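How to Set Up a Fruit Basket (and Keep the Oranges Good)

Posted 18 September 2020 by Verena Egger
Filed under: Kitchen, Small Jobs

I love a basket of oranges on the table. It's cheap, it smells wonderful, and people eat more fruit when it's sitting right in front of them. We had one going all winter here in Brumemham and I've finally worked out how to stop the bottom layer turning into a science project, so I'm writing it down while it's fresh.

This is an easy job. Give yourself a quiet half hour the first time and a couple of minutes each time you top it up.

What you need

A small woven basket with open sides or an open rim
Oranges, as many as fit without stacking past two layers
A soft dry cloth
A soft brush (an old toothbrush is perfect)
A clear table to work on

Choosing the basket

Wicker is my favourite by a mile. Air gets in from the sides as well as the top, and that's what citrus wants. A glazed bowl looks lovely but holds any damp at the bottom, and you won't notice until you lift the last orange out.

Go smaller than you think! My first basket was a great big thing from the Pastgate market and I kept filling it because it looked sad half empty. We could never eat through it in time. Now I use an oval one that's wider than it is deep, so everything sits low and I can see all of it at once. Oval also suits a long table, where a round one always seems to be in somebody's way.

Run your fingertips around the rim and the inside before you buy. A snapped end of cane will poke a hole in a peel overnight, and a pierced orange is the one that goes mouldy. If you find a sharp bit at home, snip it flush with nail scissors and rub it down with a scrap of fine sandpaper.

Step 1. Clean the basket

Tip it upside down over the sink and give it a few good taps. Then brush along the weave, following the strands so you don't lift them. If it's sticky, wipe it with a cloth wrung out in warm water and a drop of dish soap, wipe again with plain water, and leave it somewhere airy until the next day. Don't put it in the oven to hurry it up. Phyllis Horrocks tried that and says the smell of hot varnish stayed in her kitchen for a week.

Step 2. Sort the oranges

Clear the table first so you can spread out. Pick up every orange and turn it all the way around. You're feeling as much as looking.

Heavy for its size: good, that's juice.
Small brown specks or scuffs, peel still firm: fine. Supermarkets have made us far too fussy about these.
A bit soft, or a shallow dent in the peel: use it first. Juice it or have it with breakfast.
Wet patch, white or green fuzz, or a musty smell: compost, and check whatever was touching it.

Don't fret about shape either. Some are round as a ball and some are nearly egg-shaped, and they taste the same colour, as my gran used to say.

Last time I put my sorted fruit on the kitchen scale out of curiosity. The keepers came to 963 grams, and I've settled on 900 grams as the most my basket will hold nicely.

Step 3. Wipe, don't wash

Use a dry cloth and just take the dust off. Save the washing for right before you eat or zest them. Moisture caught between two oranges is where the trouble starts, and I didn't believe it until I tried both ways side by side.

Step 4. Fill the basket

Start with the firmest ones on the bottom. Set each one down gently instead of dropping it, and hold it by its sides with light pressure, particularly if it's already a bit tender. Long ones go around the edge, lying down, and round ones fill the middle. The second layer sits in the dips of the first. Your use-first oranges go right on top, where a hungry person will grab them.

Leave some gaps! You want air moving through. If they're wedged in so tightly that you have to tug one loose, take a couple out and pop them in the fridge.

Step 5. Find it a good spot

Out of direct sun, away from the stove, and not beside the bananas. Ours lives at the end of the white table, on the shady side of the room.

Looking after it

Every 2 days I lift the top layer and have a quick feel of the ones below. Once it's down to the last few, I empty it, brush out the crumbs and begin again. In the cool months I get 8 days easily from a full basket. By October, with the weather turning, I expect the timing to change and I'll come back and update this.

If you have leftover peel, dry it on a rack and drop a strip in your teapot. Gorgeous.

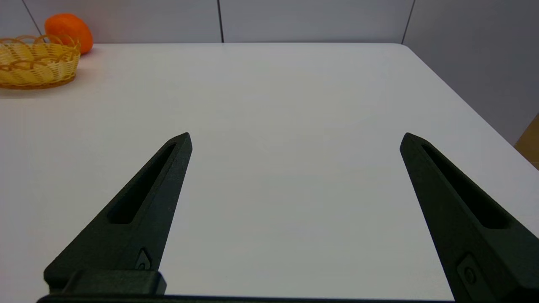
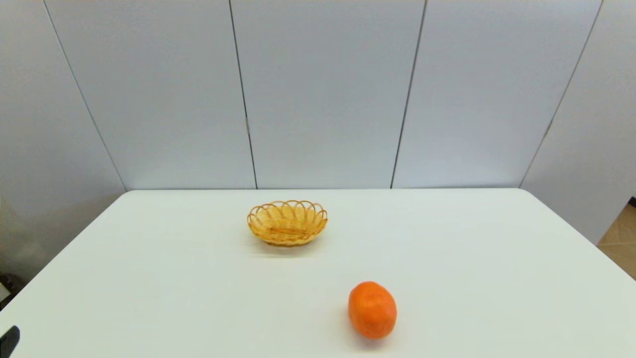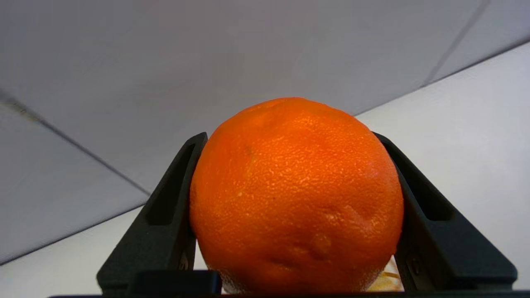 The bare white tabletop (first), the oval basket and an orange on the table (second), and an orange with a shallow dent in its peel (third).

Comments

Colin Stockdale: Does this work for mandarins? Ours go soft so quickly.

Verena Egger: It does, but keep to a single layer and check them daily. Their skins are so much looser!

Reece Ackroyd: Snipped the sharp ends off my old basket tonight. Much better, thanks.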